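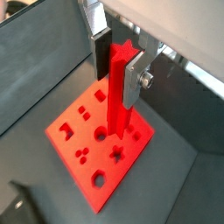 Brirano Robotics Club – fall term gallery

Quick page so people can see what we got up to. More text than pictures, sorry, I'll move things around when the new site template is up. Last update 24th December, typed between packing and dinner so excuse teh spelling.

The club is for anyone at school who wants to work with the arm. No experience needed. We started in September with the basics (homing, jogging, where the stop button is) and then everybody picked a task. Most of the term went into the shape sorter.

Shape sorter, star piece

Gripper closed on the red star prism, over the red board. Annelies Vandenberghe wrote the approach move for this one. Star is the hard piece – five points, and they all have to line up with the hole.

Other holes on the board are squares, circles, an arch, a hexagon. Star first was Cor's idea. Cor likes pain.

Notes from the sorter team

Pasted from the shared notebook, barely edited.

Grip height matters more than we thought. Too high and the piece tips when it touches the board. Too low and the fingers hit the board before the piece goes in.

Go down slow for the last bit. Fast everywhere else is fine.

Rotation: we teach one good angle by hand and save it. Then small twists left and right if it doesn't drop. Maarten Van Wijk wants to do this properly with the camera next term, we'll see.

If the board gets bumped, redo the corner points. All of them. Don't try to get away with one.

Write down which program you ran!! We lost a whole session to two files with the same name.

Score so far

79 tries logged on the star by the end of term. Three teams took turns, each with their own version of the descent. Full log is in the notebook, ask Algirdas Tamošiūnaitė for the link. Please don't edit the old rows, add new ones at the bottom.

Team names, for the record: Stoltance, Fosiveo and Tatlı. Tatlı changed theirs 2 times before settling so older rows in the log may say something else. Same people.

Who did what

Annelies – approach moves, grip height tests
Cor Dijkstra – picking the order of pieces, arguing about the order of pieces
Maarten – camera stuff, mostly still on paper
Algirdas – the log, and nagging us to fill it in
Alun Landeg – runs the club, signs the forms, knows where the hex keys are

Next term

Hexagon and arch. Then the whole board in one run, no hands. After that we want a small contest between the teams, same board, same pieces, best time wins. Rules not written yet – send ideas to Alun before the first meeting.

New members welcome, you can join halfway through the year. Bring a laptop if you have one, we share if you don't. Closed shoes, long hair tied back, no hanging sleeves near the arm.

More pictures when the others send me theirs. Cor I know you have some.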